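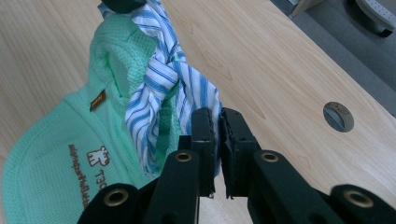 Pressemitteilung

Ronness macht aus Resten Lieblingsstücke: Unsere Reparaturwochen starten im Februar

Ich schreibe diese Pressemitteilung selbst, mit dem dritten Kaffee neben der Tastatur, also sehen Sie mir den Plauderton bitte nach. Ich bin Urmila Joshi, ich leite bei Ronness die Werkstatt, und ich freue mich riesig, dass es endlich losgeht: Den ganzen Februar über flicken, stopfen und ändern wir in unserem Laden in der Gedarstraße alles, was Sie uns über den Tresen schieben – Mützen, Hemden, Handtücher, von mir aus auch die Gardine der Großtante.

Angefangen hat es im letzten Winter mit einem Karton vor der Ladentür. Drin lagen Kindersachen, ein paar Küchentücher und ein Zettel: »Zu schade zum Wegwerfen, macht was draus.« Das haben wir gemacht, und seitdem kommen ständig neue Kartons! Im vergangenen Jahr sind 300 Teile über unsere Tische gegangen, und mein Kollege Tekle Kahsay hat sich in der Zeit vom Hosenkürzer zum Frotteespezialisten entwickelt (er wird das abstreiten).

Frottee und Waffelstoff sind überhaupt mein Thema. Beide fransen gern aus, beide verziehen sich beim Nähen, und beide verzeihen erstaunlich viel, wenn man die Kante vorher mit einem Streifen Baumwolle einfasst. Am liebsten nehme ich dafür alte Hemden. Gestreift auf einfarbig geht immer!

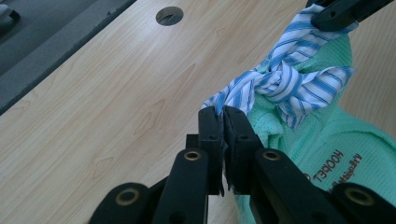 Blau-weiß gestreift trifft Mintgrün: geknotetes Tuch auf einem Handtuch.

Und so läuft es ab: Sie kommen zwischen 10 und 18 Uhr vorbei, wir schauen uns das Stück gemeinsam an und sagen Ihnen gleich, was geht und was es kostet. Kleine Sachen wie ein Knopf oder eine offene Naht liegen bei 5 Euro, größere Änderungen rechnen wir nach Aufwand ab, höchstens aber 25 Euro pro Teil. Bitte bringen Sie alles gewaschen mit. Leder und Pelz können wir leider nicht annehmen, dafür fehlen uns die Maschinen.

Dazu gibt es jeden Abend einen offenen Nähtisch. Die Garne stellt uns die Färberei Nautiyal, in 62 Farbtönen, und ich habe schon mehr Zeit mit dem Sortieren verbracht, als ich der Buchhaltung gegenüber zugeben möchte. Die Tischlerei Furwood leiht uns zusätzliche Hocker. Vorkenntnisse brauchen Sie keine, eine Anmeldung auch nicht. Wer lieber zuschaut und Tee trinkt, ist genauso willkommen. 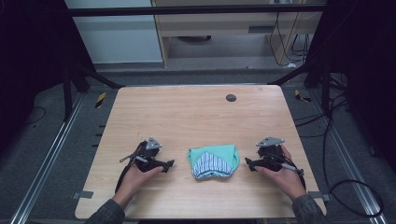

Mintgrüner Stoff mit Streifen, gefaltet auf dem Tisch.

Tekle zeigt an den Nähtischabenden außerdem, wie man ausgeleierte Bündchen ersetzt und aus einem Handtuch mit Loch noch zwei ordentliche Waschlappen bekommt. »Die meisten Leute trauen sich nur nicht, den ersten Schnitt zu machen«, sagt er. »Danach sind sie kaum noch zu bremsen.«

Kolleginnen und Kollegen aus den Redaktionen dürfen natürlich gern vorbeischauen, am besten vormittags, da ist es noch ruhig und man versteht sein eigenes Wort. Bringen Sie ruhig die Jacke mit, an der seit Monaten der Reißverschluss klemmt!

Pressekontakt:
Urmila Joshi
Ronness, Werkstatt und Laden
Gedarstraße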